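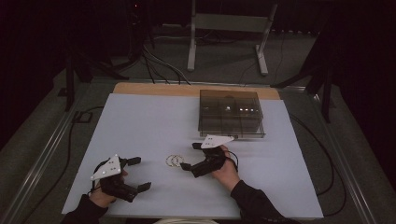
One respondent in Sudurthorpe told us that she had never thought of her rings as savings until the pawn counter put a price on them. Others made similar remarks, and they shaped the questions in the second round of the survey.

4.2 Keeping and selling small jewelry

We mailed the form to 300 households in Sudurthorpe and 300 in Ikitz. It asked which pieces had been sold, pawned or given away since the last February sale at Storura, the resale shop that serves both towns. Chains and rings were entered separately. Rings with a linked band (Figure 2) caused some trouble in coding — a few people listed them as chains — and we moved them to the ring category by hand.

Sellers in Ikitz mostly gave repair costs as their reason. A linked band is hard to resize, and a worn link often means replacing a whole section.

Figure 2. Small gold ring with a band of chain-like links. 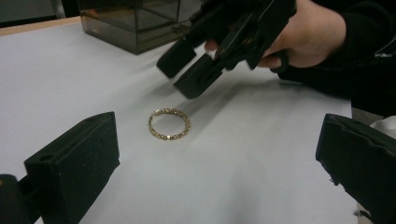

It was cheaper to let it go than to have it fixed, wrote a respondent in Ikitz, and she would do the same with the next one. Answers from Sudurthorpe put more weight on who had given the piece. We treat gifts and inherited items together in the next section, following the categories in El Idrissi.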